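Plarnwood Residents' Forum > Shared Kitchen > Colander and bowl replacement

Reet Lepik
Nov 16, 2023

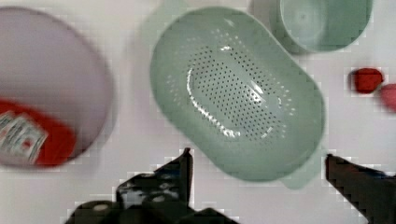 Does the kitchenware levy apply to tenants who joined after April?
The levy of $4 per household applies to all current tenancies, regardless of the date of joining.

Aled Rees
I must respectfully disagree. Clause 4 of the Meltby House agreement exempts new tenancies for the first year.

Reet Lepik
Clause 4 concerns the laundry. Kitchenware falls under the general schedule, as amended.

kundeck_flat70
The amended schedule was not circulated to our floor. Kindly post a copy.

Aled Rees
I second that request and will withhold payment until it is received. The balance stood at $125 when last reported.

Reet Lepik
Noted. Copies will be placed in the mailroom.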